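Handout 4: Bins, Blocks and Putting Things Away
Notes for the home and workshop organizing course, Salem evening section
Updated 2022-07-25

Okay, so last session ran long and I skipped half of what I wanted to say about bins. I'm putting it all in writing, including the parts I did get to, so those of you who missed it can catch up. Bring this with you next time, plus a pencil and a tape measure. A cloth sewing tape is fine.

We're still on Part Two of the course, small loose things. Part One was big things on shelves, and if you haven't finished your shelf worksheet please do that first. The numbers you wrote in the right-hand column are the ones you'll need below.

1. What I mean by a bin

I use the word pretty loosely. For this course a bin is any open container you reach into from the top with one hand. A drawer counts if you take it out and set it on the table. A basket counts. A jar doesn't, your hand has to go in sideways and everything I say about reaching goes out the window.

Three measurements matter to us: the floor, the mouth and the depth. On a straight-sided bin the floor and the mouth are the same size and you can measure either one. On a bin with sloping walls, the mouth is bigger, sometimes a lot bigger, and that's where people get into trouble. They measure across the top, go home, and wonder why their stuff doesn't lie flat.

Measure the floor! I wrote this on the board twice and I'll write it again on the final handout.

For the worksheet we work in square centimeters, length times width. My two practice bins come out to 1061 for the floor of the small one and 1771 for the floor of the large one. If you got something wildly different at the table last time, you probably measured the mouth. Do it over and don't erase the first answer, I'd like you to see both side by side.

2. Sloping walls, for and against

I like them. I know a few of you don't. The good part is that your knuckles have room on the way down, and when you tip the bin a little the contents slide toward the low side and you can see them. Many sloping bins also nest when they're empty, so the spares take up hardly any closet.

The bad part is wasted table. Two sloping bins side by side touch at the rims and leave a wedge of nothing underneath. Four or five in a row and you've given up a good strip of counter. Also, long things like to lean on a slope. A pencil, a wooden block, a candle, a marker – anything with length to it will ride up the wall if you drop it in at an angle, and then the next one leans on that one.

If you're working with a narrow shelf, go straight-sided. If you're working on a table with both hands, sloping is nicer to live with. That's my opinion after a lot of toy rooms and two garages, and you're welcome to argue with it in your write-up.

3. Loose fill and laid fill

These are my own terms, so don't go looking them up.

Loose fill means you drop things in and they land how they land. Laid fill means you place each piece, usually all facing the same way. Laid fill holds more. It also takes longer, every single time, and "every single time" is the part to think hard about. A system that asks a tired person (or a six-year-old) to line things up at bedtime is going to last until the first bad evening.

So my rule for the course is this. Use laid fill for things you put away once in a while: holiday candles, spare table legs, the good chisels. Use loose fill for anything that goes in and out daily. And when you pick loose fill, buy a bin with more floor than you think you need, so the pieces spread out in one layer and you can see all of them.

One layer is the whole trick. Once pieces start crossing over each other you're digging, and digging is where the mess starts up again.
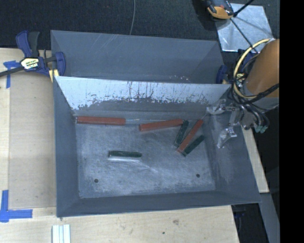

How can you tell whether a bin is too small for loose fill?
Reach in and take out one piece from the bottom. If you have to move another piece to get it, the bin is too small for what you've put in it, or there's too much in it, and either one can be fixed.

4. Sorting by color, and when to skip it

Color sorting looks great and I'll admit I fall for it. With two colors mixed together, like red and dark green, your eye does the sorting for you as long as everything is in one layer. You don't need two bins. You need one bin and decent light.

Where I'd split them up is when the color means something. In the Anuris card set we used in April, the colors told you which step you were on, so mixing them cost us time at the start of every round. Plain building blocks are different. A kid building a tower is going to want both colors within arm's reach anyway.

Light does matter, by the way. Dark green in a dark gray bin under one weak bulb is hard going. A shiny floor can throw glare back at you too. Before you blame the sorting, turn the bin or move the lamp and try again.

A few things people asked about:

Labels. Put them on the side that faces you when the bin is in its home, which might be a short side. Don't label the lid, lids travel.

Liners. A piece of felt on the floor quiets things down a lot, and I'm for it in any room next to a sleeping person. It also hides screws and other tiny things, so no felt in the hardware bins.

Scratches. Leave them. A scuffed floor does its job just as well as a new one. I'd replace a bin for a split corner or a broken rim and that's it. Pale scratches on gray plastic won't come out with scrubbing, I've tried more than once on my own.

Holes in the floor. Fine for blocks, bad for beads. Check before you fill.

5. Keeping bins where you put them

This one surprised me the first time I taught the course. People spend ages choosing bins and then let them skate all over the table. If you're sorting with any speed, a sliding bin will slow you down more than a bad layout will.

You've got choices. Rubber shelf mat under the bin is the cheapest and it's what I use at home. A strip of wood screwed along the back edge of the table gives you something to push against. And a bar clamp is very good for a temporary setup. Snug it up by hand, check that the wall isn't bowing, and stop there. Thin plastic will bend if you crank on it, and a bent wall never sits right again.

Put the clamp on the side you don't reach over. You'll have the handle sticking up or out, and your sleeve will find it.

If you're running two bins, one for unsorted and one for done, put them close together and decide which is which before you start. I keep unsorted near me and done behind it. Some of you set yours left and right and that works too, just don't swap halfway through a session like I did in front of everybody.

6. The exercise

You'll be doing this at your own kitchen table before we meet again. Any long-ish blocks will do. I have a tub of the Graleck ones you can borrow from if you don't have any at home, sign them out on the sheet by the door. Omo pegs are a bit short but okay.

a) Measure the floor of your bin and write it down. Floor, please.

b) Drop your blocks in from a hand's height, no placing. Leave them how they land and make a quick sketch from above. Stick lines are fine, it doesn't have to be pretty.

c) Mark every block you could pick up without touching another one. Put a small x by the ones you couldn't.

d) Take them all out, drop them again, sketch again. Do five rounds.

e) Now add more blocks and do five more rounds.

f) Write a paragraph on when it started to get annoying. I really do mean annoying, it's the thing we're measuring.

What you'll probably notice is that blocks bunch up. They end up at a slant against each other in one part of the bin while a big patch of floor stays open. That's normal! A bit of a shake spreads them out, and you can try the exercise both ways, with a shake and without. If a block ends up flat along a wall, try picking it up from the open side first and then from the wall side, and note which felt easier. My guess is the open side, but I've had a left-handed student tell me otherwise and she had good reasons.

The write-up is worth 50 points. Of those, 22 are for the sketches, so please don't leave them out and send me only the paragraph. The rest is for the measurements and for what you have to say. Spelling doesn't count. A photo of a hand-drawn page is okay as long as I can read it.

7. For next time

Read the section on drawers in the course packet, skip the box on dividers (it's out of date and I haven't fixed it). Pick one drawer at home that bugs you and don't clean it up. Bring in a list of what's in it, top to bottom, in the order you'd find things if you were looking for the scissors.

And bring back the borrowed bins from the shelf session if you still have one. I'm short two of the small ones.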